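Slide 6 — the mixed bin

OK, deep breath, this is my favorite bit! Ask who has a junk bin at home (wait for hands, there are always plenty).

Tell the Skeldale story: 309 items on the list, 2 bins, and everyone swearing they knew where the tape was. Keep it short — I ran over in April.

Main point: deep bins swallow things. Tall stuff goes along the sides, small stuff slides to the floor and stays there till you tip the whole lot out.

Skip the Larar numbers if we're past nine minutes. Leave the picture up while I take questions.
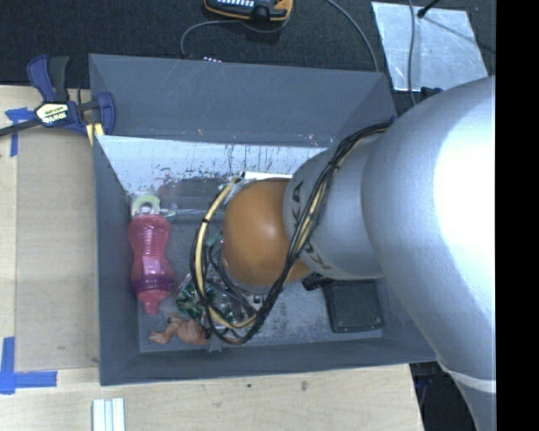

Mixed bin, pink bottle along the left side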